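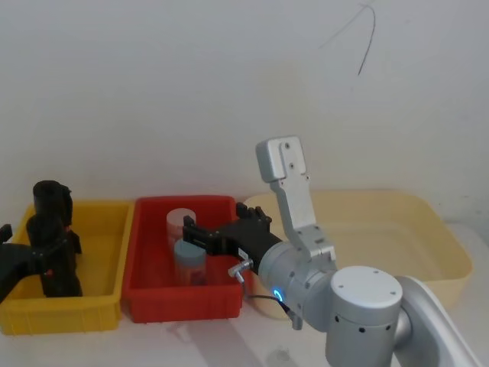 Akua Kwofie asked after the last session whether sorting by colour is worth the bother when labels do the same job. Short answer, do both. Labels fall off, get turned to the wall, get written in Horácio's handwriting.

Unit 11, small stores. Notes to go with the practical

- one bin = one kind of thing. Yellow and red never share
- lidded pots stand upright, lids on before they go in the bin
- tall ones at the back, short in front, so you can read the lids
- see-through pots: still label them!! contents look alike once they're half full
- ribbed bins wipe down badly, use the small brush in the grooves

Karby sheet p. 468 has the colour list, ignore the old Trurklow one, it has red and blue teh wrong way round.

For next time: pick one cupboard at home, sort into three bins, write up what didn't fit anywhere. Half a page is plenty. Hand in to Horácio Carvalho, room 50, before 4pm.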